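Showing the Arm How: Teaching Cloth Work by Remote Control
Speaker notes, Driss Metwally
Culldale meetup, May 2019

OPENING

Say who I am and that I came to robots from factory maintenance. Thank Iona Buchanan for the slot. Ask who has ever moved a robot arm by hand. Wait for the hands before going on.

The talk is 15 minutes. Questions at the end, except on the grip section, where people can interrupt.

The job is wiping a table. There is a spray bottle, there are cloths, and there are two arms. A person does it without thinking. Writing it out as fixed positions is no use, as the cloth never lies the same way twice. So we show the arms the job and record what we did. 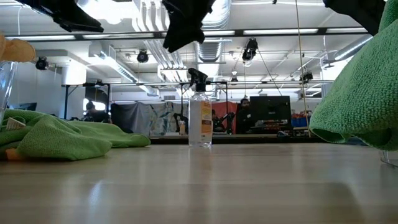

Two ways to show it. The first is by hand: you hold the arm by the wrist and push it through the motion. Good for simple reaching. The trouble is that your own hands and sleeves end up in the camera view, and you can't easily push two arms at once.

The second is remote control. The operator moves a pair of small leader arms, and the big arms follow. Our leader arms came out of the Tukov project and we rebuilt the handles. Mention Ljubica Halilović, who did the handles. Do not go into the wiring unless asked.

Cost of the second way: you feel nothing. You have to learn to judge the grip by eye.

PICKING UP THE CLOTH

Go slowly in this part.

New operators go for the middle of the cloth and press down. They get a big wad and the fingers don't close properly. What we teach now is to find a ridge, come in with the fingers open on either side of it, close, then lift a little and stop. Look at the wrist view before doing anything else. 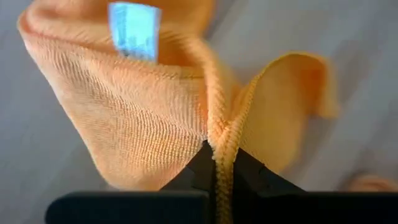 Wrist view: orange cloth held by a fold between the fingers.

Stopping to look costs time in the recording. Viorica Vasić argued for cutting the pauses out afterward. We tried it and went back to leaving them in. My own view is that short pauses are fine and long ones should be thrown away with the whole run. Say that this is opinion.

If the cloth drops, pick it up again and keep recording. We want some recoveries in the set.

THE BOTTLE

Hard part is the trigger. Hold the body too low and the bottle tips. Hold it too high and the fingers get in the way of the trigger.

Six operators tried it in the first round. Mimoza Petkov was the only one who had never used the leader arms before, and her runs were the smoothest. She moved slowly and didn't correct every small error. Almost all of our training sheet now comes from watching her.

Both arms share one table, so decide before you start which one takes the bottle and which one takes the cloth. Changing your mind halfway makes a bad recording.

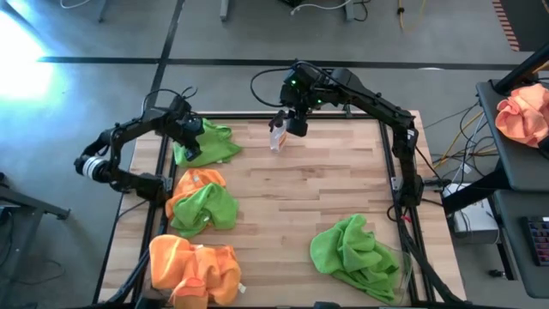 SETTING UP BETWEEN RUNS

Throw the cloths down. Don't lay them out neatly. Move the bottle a little every time. Check that no cable is pulling on a wrist.

QUESTIONS I EXPECT

Would this work with one arm? For wiping, yes. For spraying and wiping together, we haven't tried.

Do you plan to share the recordings? Ziltness has asked. Answer due in July.

Leave the training sheet up on the screen while people ask.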